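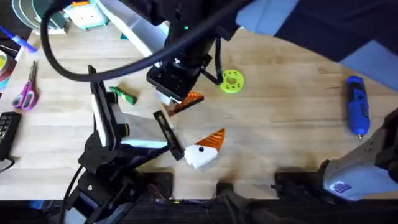

Notebook entry, September. Adhesive storage and open time, continued from the Torkbridge pages.

Purpose of this entry: to record the results of the second series of lap joints made with the Swanson hide glue, and to set out the procedure that staff are asked to follow until the series is complete. The first series was not usable. The glue had been reheated more often than the log allowed, and the joints were pulled by two people using different grips.

Materials. Maple offcuts from the Pristier order, planed on the morning of the test and stored flat in the conditioning cupboard. Glue granules were taken from the unopened bag only. The older bag has been marked and moved to the lower shelf. It may be used for sizing end grain but should not appear in any test record.

Preparation. Granules were soaked in cold water overnight in the covered jar and brought up slowly in the water bath the next morning. The bath thermostat overshoots when first switched on, so the jar was not placed in it until the reading had settled. A skin formed on the glue twice and was lifted off both times. No water was added after the first heating. G. Lamont prepared the batch and initialed the jar label.

Joints. Each pair of strips was warmed on the plate, brushed on one face, closed and clamped. Open time was the only variable. The short group was closed at once. The middle group was left until the surface began to lose its shine. The long group was left until the glue would no longer string when touched with a brush handle. This last point is a matter of judgment, and Lamont made the call for all of the long group so that the judgment would at least be the same one throughout.

Clamping pressure was set with the spring bar. The bar was checked against the reference weight before use and again afterward, with no change in the reading.

Results. All joints were pulled on the small Skodeo tester after conditioning. Readings are in newtons.

Short group, mean: 985
Middle group, mean: 636
Long group: not reported, see below

The highest single reading in the short group was 1000. In that joint the wood failed and the glue line held, so the figure should be read as a limit of the maple and not of the glue. The remaining short group joints failed partly in the wood and partly along the line.

The drop in the middle group is larger than expected. Gillespie Lamont is of the view that the room was too cool and that the surface had begun to gel while it still looked workable. The undersigned agrees that this is likely but notes that the door to the loading bay was open for part of the morning - the draft reaches the far bench and would chill a thin film quickly. The room temperature was written down at the start only. This was an omission.

In the long group, 4 joints came apart by hand when the clamps were removed. The others were set aside without testing. Their faces have been kept in the labeled envelope in the second drawer for anyone who wishes to look at them under the lens. The glue is glossy and unbroken on one face and has hardly marked the other.

Procedure until further notice. Keep the loading bay door shut while glue is open on the bench. Write down the room temperature with every group. Warm both strips, including the face that is not brushed. Do not reheat any batch on a second day.

Discard from this series went into the general wood bin, apart from the envelope above. The brush was washed in warm water and is fit for further use. The lid of the soaking jar no longer seats properly and a replacement has been requested.

Next: repeat the middle group with the plate set higher, then a half-length group between short and middle. The Pristier offcuts are enough for one of these, possibly both if the strips are cut narrower - but narrower strips would change the bonded area and the earlier figures could not then be compared directly. To be settled with Lamont before any more maple is cut.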